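Outerwear, Storage Set 7: Quilted Jackets

Photographs by Albane Baudry, notes by Lanying Xue. Page last revised 30 Apr 2026.

Set 7 covers hooded jackets with a quilted shell. Garments are laid out at full length before folding so that the closures, seams and trim can be checked. Sizes are kept in the Erkik list and are not repeated on this page.

Irregular quilting takes more care than straight channels. The seams do not line up when the garment is folded, and a hard crease across a raised panel can take days to relax. Fold along the side seams only.

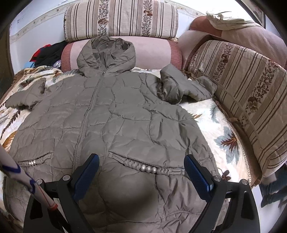
Taupe-grey hooded puffer, front view. Wavy quilted panels, center zipper, braided cord trim with beads at both pockets.

Handling notes for this type: close the zipper fully before folding. Straighten both sleeves, then bring them in across the front, one at a time. Beaded trim should face up and carry no weight — place a sheet of plain tissue over each pocket. The hood goes down last, smoothed by hand.

Vacuum bags are not used for this set. Jackets go into the Drirnska boxes, two to a box, with the lid resting free of the top layer. If the lid has to be pressed down, move one jacket to the next box.

Set 8, wool coats, is in preparation.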